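**Speaker notes: Student project on household robotics, closing session**
Speaker: Ragnheiður Ravn. Slides operated by Poul Lauritsen. Thirty minutes, questions included.

## 1. Welcome

Good afternoon. On behalf of the teaching staff I should like to welcome parents, partner schools and our guests from the Mondamcombe workshop. I shall speak about the work of the second-year group, who have spent the autumn term on a single question: how should a robot arm handle an object that changes shape when it is held?

*(Pause. Wait for the doors to close.)*

## 2. The course and its aims

The group has 30 students, divided into teams that each keep a logbook. The course is taught in simulation until November. This allows every student to make mistakes at no cost to the equipment, and it allows two teams to work on the same problem at the same time.

Students are assessed on the logbook as well as on the final run. A team whose arm fails, but whose notes explain the failure clearly, may still receive a high mark. Please stress this point, as it was raised by several parents last year.

## 3. The kitchen task

The main exercise is known in the course as Dodumel. Students are given a simulated kitchen and asked to move goods about in it without spilling them. Boxes and tins come first. Soft containers come last, and they are where most teams lose marks.

*(Next slide. Allow the audience a moment to look.)*

The slide shows the arm with an open burlap sack of pale grains or seeds, held by its rolled rim above the kitchen floor. Choosing where to grip is the first decision a team must make. The rim offers several layers of cloth to close on, but it leaves the full weight hanging below the gripper. The students were asked to defend their choice in writing before they were permitted to run it.

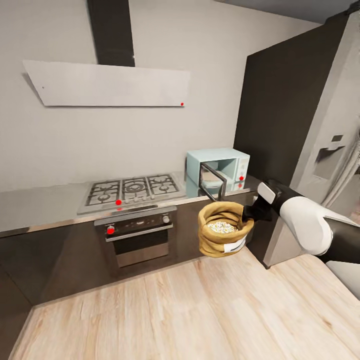
## 4. What the logbooks record

The teams made 500 runs between them in the soft container stage. Of these, 82 were marked as complete under the course rules. I would ask the audience not to be disappointed by that figure -- the rules are strict, and a run is stopped if a single grain leaves the sack.

The most common fault was speed. Arms that turned quickly set the sack swinging, and the students' first remedy was usually to grip harder, with little effect. The Nakano team rewrote its path so that the arm slowed before each turn. The Murakami team kept its path and changed the height of the lift. Both approaches are set out in the printed handout.

*(If time is short, go directly to section 5.)*

## 5. Next term

Two teams will move to the teaching arm in the spring. The remaining teams will continue in simulation with a new set of containers. The department has set aside 2,000 kroner for cloth, cord and filling material, and Poul Lauritsen will take requests at the side table after the talk.

Logbooks may be read in the hall but should not be taken away. Questions are now welcome.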